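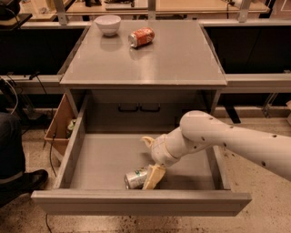 Radomir Trajkovski wrote in after my last post to say that I had been unfair to Balkan food, that one bad plate of ćevapi in a strip mall proves nothing, and that I should drive out to Radonjić in Grernham before I opened my mouth again. He added that the kajmak there was "the real thing" and that I would be sorry.

I'm always wary of the real thing. Every restaurant I've written up in the past few years has had it, usually printed on the menu next to a paragraph about somebody's grandmother. So I went in July, at five in the afternoon, when the place had just opened and the grill had no excuse.

Some background for those who skipped the last post. I paid too much for rubbery little sausages at Mondamia, which calls itself a "Balkan-inspired kitchen," and I said I suspected the whole cuisine was being carried by raw onion and good will. I got more mail about that than about anything since the ramen business.

Radonjić does not look like much. The menu is 2 pages, laminated, and one of those is drinks. I took that as a good sign until the waiter told me the grill menu was "mostly" available, meaning no veal and no stuffed peppers. Fine. I ordered the ćevapi, a shopska salad and a side of kajmak, since I'd been threatened with it.

The ćevapi were good. I'll say that plainly so Radomir can stop reading here if he wants. They had some chew, a proper char, and they tasted of beef and smoke instead of garlic powder. The bread had been warmed on the grill and picked up the fat. I ate all of it.

The salad was a salad. People get misty about tomatoes in this food and I'd like to see the tomatoes first. These were pale in the middle, in July, which is hard to forgive when there are farm stands all along the road in from Flerkanstead.

Now, the kajmak. It was rich and a little sour and I liked it fine on the bread. Was it the real thing? I asked how they made it and was told it was a family method. I asked whether that meant raw milk, or skimming the cream off and aging it, or cream cheese beaten with feta and butter, the way half the recipes online do it. The waiter said yes. I don't hold it against him, but I've had the feta version at home and I would not bet money that I could tell the two apart after a beer.

So where does that leave my big unfair claim? I take back the part about onion. I don't take back the part about Mondamia, and I still don't believe a cuisine gets better because the menu tells me how old it is. If anybody knows a place that will let me watch the kajmak being made — the whole process, milk to bowl — write to me and I'll go.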